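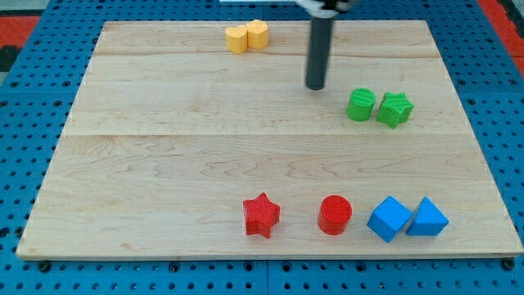

Burkalia maple work board, reviewed after one winter on the bench

Price paid: $103, plus delivery
Used for: sorting games, block play, small assembly jobs, a bit of glue-up
Bought from: Flinar, online order

I bought the Burkalia board in July to go over the top of a pegboard table. Anyone who has worked on perforated surfaces knows the trouble with them. They are excellent for bolting things down and poor for nearly everything else. Small parts catch on the rims of the holes, pencils go through paper, and a block that should slide across in one smooth push stops halfway.

The board is a plain rectangle of maple planks with no handles, feet or lip. The colour is pale blond with a wavy brown grain, and the joins between the planks show as faint lines if you look for them. I can't feel them with a fingernail. The finish is a thin oil. Burkalia recommends a fresh coat every few months and I have done one so far, which used very little oil and left the colour much as it was.

Most of its use has been with small plastic shape blocks. We do a matching activity where the pieces go out mixed up and have to be brought back together in pairs of the same colour. On the bare pegboard this was a nuisance. On the maple the blocks slide with a light push and stay where they are left. The grain is busy enough to look at but not so busy that a yellow heart gets lost in it. I had worried about that, as yellow on blond wood is not much of a contrast. In ordinary daylight it is fine. After 4 pm, under the warm bulb in our back room, yellow is the weakest colour and green the strongest. A cooler bulb fixed most of it.

Weight is on the heavy side for something you might want to lift off every day. I can carry it under one arm, but my father-in-law, Keir Leckie, takes it in two hands and puts it down halfway. The weight does keep it still. With blocks being pushed about on top, it has not crept across the table. If you lean on the front edge to reach over, it will shift a little. A strip of rubber matting underneath would stop that, though I have not bothered.

The front edge is end grain and a shade brighter than the top. Mine arrived slightly rough along there and I went over it with 120 grit and then 240, ten minutes' work. At this price I would have liked it done at the factory. The corners were fine.

Flatness was the thing I cared about most. Out of the box it sat flat with no rocking. Through the damp part of winter it developed a very slight cup, enough to slip a sheet of paper under one corner, and then it settled again once the heater had been on for a couple of weeks. Solid timber moves, and I don't hold that against it, but if you need a surface that stays dead flat all year you should buy something else.

Marks: plastic blocks leave none. A dropped screwdriver left a small dent near the back, which I steamed out with a damp cloth and an iron. Whiteboard marker came off with methylated spirits but took the oil with it, so that patch needed redoing. PVA glue lifts off cleanly once dry. I would not put anything hot on it.

I looked at two others before buying. The Tsuchiya board is the better made of the two, with properly finished edges, but it was $52 dearer and only came in a narrower size that would have left too much of the table uncovered. The Cludinden is a laminated panel for $90. It is lighter and probably flatter over time, but the one I handled in the shop had a glossy top, and I find glare tiring when I am looking down at a surface for an hour. If glare doesn't bother you, the Cludinden would do the same job for less.

Delivery from Flinar was $19 and slow. The packaging was good – thick cardboard corners and a full wrap – and nothing was damaged. The care leaflet is a single sheet and the print is tiny.

Good: smooth sliding surface, heavy enough to stay put, easy to repair, pleasant grain.

Not so good: rough front edge on arrival, some seasonal movement, heavy to carry, slow delivery.

I'd buy it again for this table. For a bench that is already smooth I would save the money.

Four out of five.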